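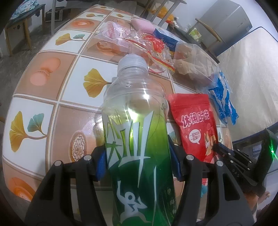 Edin Papadopoulos asked whether a bottle that once held juice can be used for a sediment jar test, and whether the soil has to be sieved first. Both points are covered in the steps below.

Home Garden Soil Tools Contact

Soil texture by the jar test

The jar test separates sand, silt and clay by settling speed. It needs a clear, straight-sided container with a tight cap, a ruler, a marker and a teaspoon of powdered dish detergent. Juice bottles are fine once rinsed twice. Ribbed walls make the layers hard to measure.

1. Take soil from 2 inches below the surface. Remove roots, mulch and stones.

2. Spread the soil on newspaper until dry, then crush the lumps. Sieving is optional – a kitchen colander will catch the gravel, which does not count toward texture.

3. Fill the container one-third full of soil. Add water to the shoulder, then the detergent. Powder formulated for dishwashers foams less than liquid soap.

4. Cap it and shake for ten minutes. Heavy clay needs longer.

5. Set it on a level surface and do not move it again. Mark the top of the settled layer after one minute. This is the sand.

6. Mark again after two hours. The band between the two marks is silt.

7. Mark the last layer when the water clears. Clay can take several days, and some samples stay cloudy for a week.

Calculation

Measure each band in millimeters and divide by the total height of all three. Multiply by 100 for the percentage. Read the result against a standard texture triangle. Floating material is organic matter and is left out.

If the bands have no clear boundary, the sample was probably not shaken long enough. Shake again and restart the timing from step 5. Test front and back beds separately – fill brought in during construction often differs from the original soil.

1152 views 2 comments Share

Related
Reading a texture triangle
Liming clay beds in January
Flamov soil auger: notes on use
Drainage test for new beds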